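Lenden, Apr 23, 2023

FOR IMMEDIATE RELEASE

Lastbridge sign-writing fair back in November - bookings open now

The Lastbridge Lettering Fair returns to the old corn hall this November, bigger than last time and still free to get in. 49 stalls confirmed. Shop signs, poster lettering, chalk boards, narrow boat names, the lot.

The hall dates from 1802 and has it's own painted frontage, restored over the winter by Agnese Koppel. She will lead four beginners' classes. Places are limited, so book early please.

"We had people queueing down Hunt Street last year," said organiser Valdis Vasiliauskas. "More room this time. More tea as well."

Stallholders wanting a late pitch should get in touch by the end of the month. Tables and power provided, bring your own lights.

Press enquires: Ona Krūmiņa, Lastbridge Lettering Fair office, Lenden.

ENDS
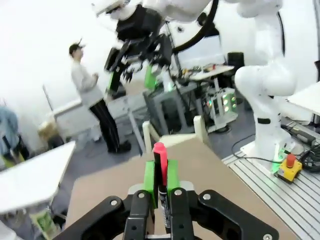

Marker pen with a pink-red cap, upright in a green holder.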